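Labs > Teaching Bench > Glassware > Test Tubes, Gallery

Test Tubes and Residue: Bench Gallery

Notes and picture by Selim Öztürkmen, Trolden wet bench. Last additions in May.

The gallery covers plain glass tubes used in the dye transfer exercise. Stock tubes are 16 mm outside diameter; the older Gremine stock is 18 mm and does not fit the Prondeck rack. Check the size before loading. Tubes are kept in trays of 200, rim down, on the lower shelf.

Viewing conditions. Tubes are viewed over a light, matte surface. Clear glass shows a faint tint against gray, and a colored film on the wall is easier to judge there than against white paper. Overhead lights leave vertical highlights on the glass. Turn the tube a little before recording a mark, as a highlight can hide a thin streak.

Recording. Note the color, the side of the tube, where the streak is widest, and how far down it reaches as a fraction of tube length. Do not estimate volume from a wall streak. Use the Amadi sheet, page 2, one row per tube.

Blue dye, wall streak

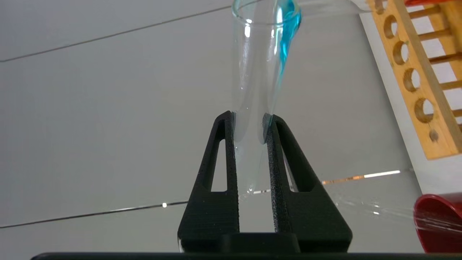
Clear tube held upright, faint cyan tint. Bright blue liquid on the upper right wall, widest near the rim and narrowing to a point roughly a third of the way down.

Sheet entry for this type: "blue, right wall, upper third, tapered." Tubes with any visible color go in the wash bin, never back in the tray.

Contact: Trolden wet bench, glassware desk | © Trolden | Back to top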